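Section 9: Loading the Hirico wall compartment

1. Wipe the shelf. Dust is not covered by the Nornberg warranty.
2. Lay flat things down first, toward the back.
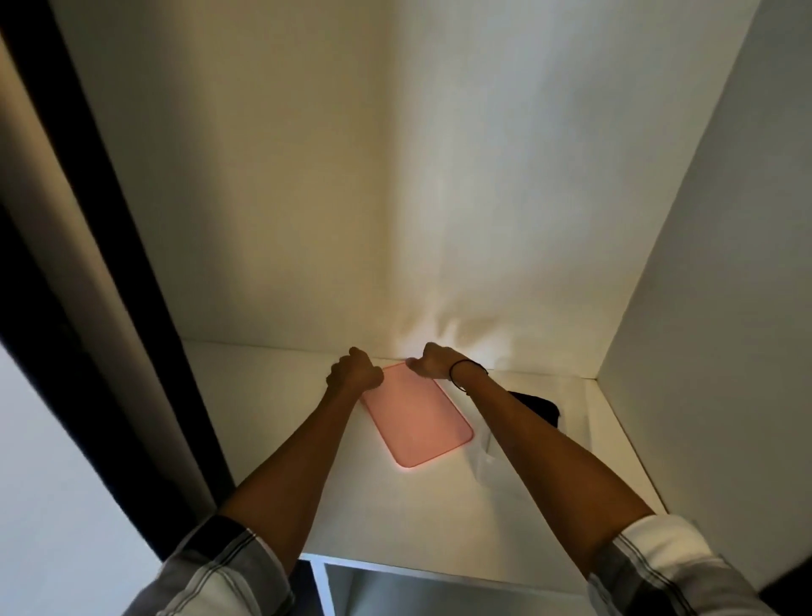

Trindade wrote in to say that step 2 should come after step 3, as flat things vanish under everything else and stay there until October. Noted. We have kept the order.

3. Press soft items to the wall with both hands before fixing them near a nail — one hand wanders.

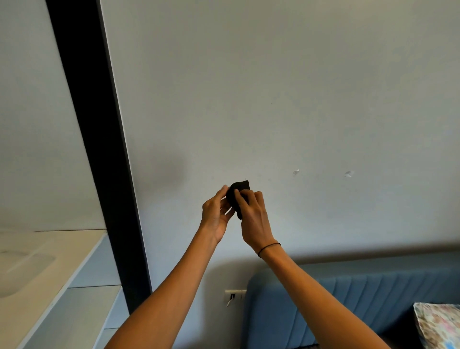 Fig. 9-2. Holding a small black item against the wall.

CAUTION: Old tape comes off slowly. So does paint, if you hurry.

4. Bring in the lidded boxes last. A box goes in with its long side running front to back. 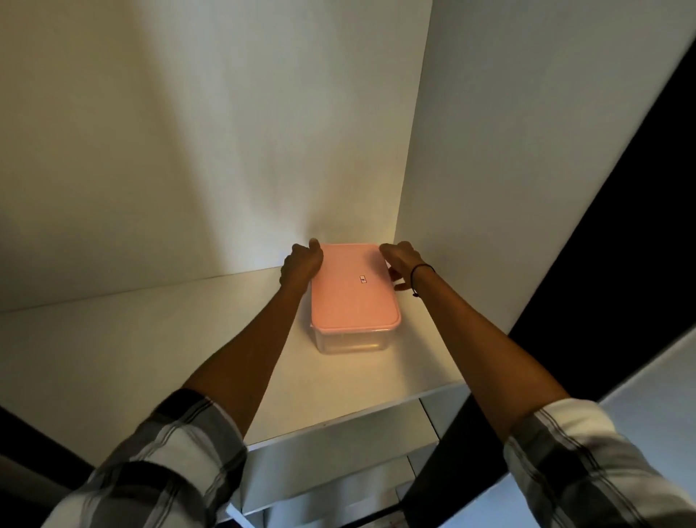

Labels are a matter of taste, and ours run small. A sticker in the middle of a pink lid, like this one, can be found from above and by no other route. Stack nothing on it.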